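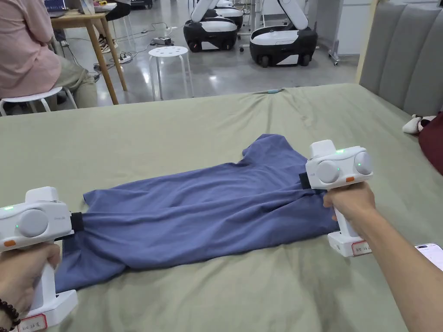

T-shirt folding on the big bed, one gripper to each hem corner.

Tillum FAQ – the questions I keep getting

What does Tillum do?
It's the software that sits between a pair of hand-held grippers and a policy you can train. It lines up the streams, works out where each gripper was, cuts the recording into episodes and throws out the bad ones. I started it as a weekend script and it rather got away from me!

Do I need a robot to use it?
Not to record. You need two grippers, a flat surface and something floppy. The robot comes in at replay, when Tillum checks whether an arm could have reached every pose your hands did. Mine often says no (I have long arms and I get carried away).

How many episodes for one folding task?
I wouldn't bother training below 600. People write to me with 55 good ones and ask why the sleeves go wrong, and the answer is mostly that a shirt can crumple in far more ways than that.
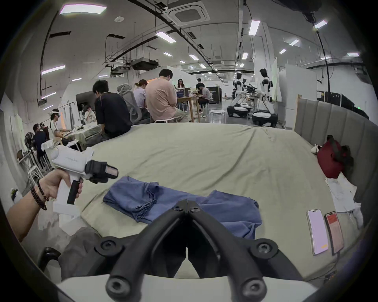
Vary the starting crumple too, and do it on purpose. If you lay the shirt out the same tidy way each time, the policy learns your tidy way and panics at anything else. I toss mine and take whatever lands.

Tracking jumps when I'm over a plain sheet. What can I do?
Leave some clutter in the background! The tracker wants corners and edges, and a smooth sheet hasn't got many. Turn on the wide-view setting as well, so it can use the rest of the room. People moving about are fine, the outlier filter copes with them, though a whole crowd walking the same way will upset it.

Why does it ask me to put both grippers down between episodes?
That's the rest check. Tillum wants 3 seconds of stillness from both sides so it can zero the drift and match up the two clocks.

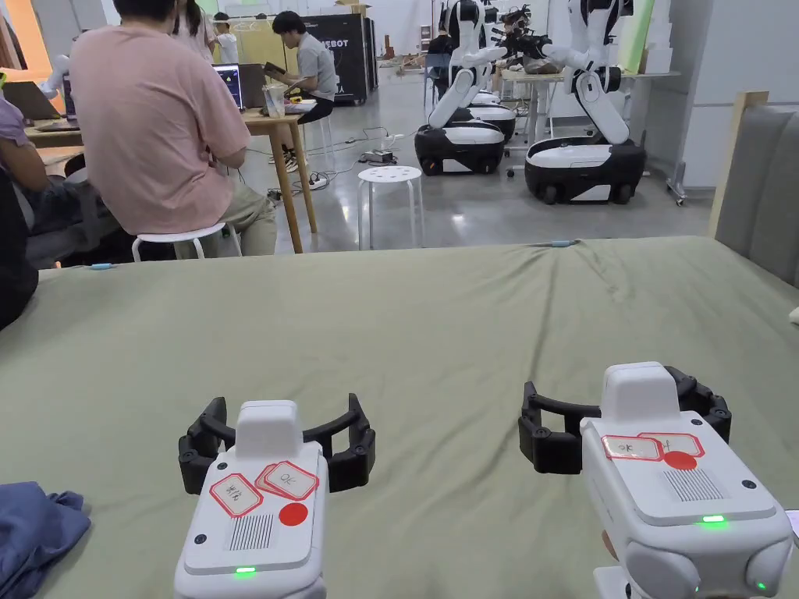
You can switch it off in the settings and a lot of people do on a long session, then wonder why the left hand is slightly late by lunch. I leave it on. If it never goes green for you, check that the surface isn't wobbling – mattresses are terrible for this.

Does it handle one hand holding while the other lets go?
Yes, as of version 19. Each jaw now has its own open/closed track, so a regrasp on one side no longer splits the episode in two. I had a long argument by email with the Pornetti users about whether a regrasp should count as a new step.
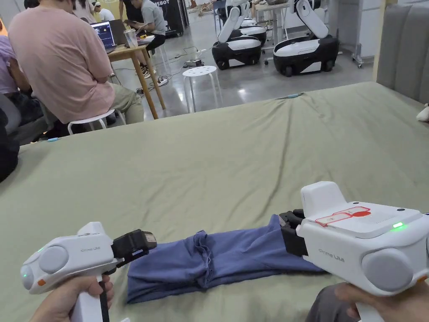
Güler wrote back that it should, at least for cloth, because the planner needs to know which corner is free before it picks the next move. I've come round to that. It's a tick box called "mark regrasps" and it's off by default for now.

Can I export to Meven?
Yes, both ways. Gripper widths come out in millimetres, so change that first if your older files used the 0 to 1 scale.

Related pages
Installing Tillum
Clock matching and the rest check
Marking regrasps
Moving old recordings to Meven

Contact | © Tillum | Back to top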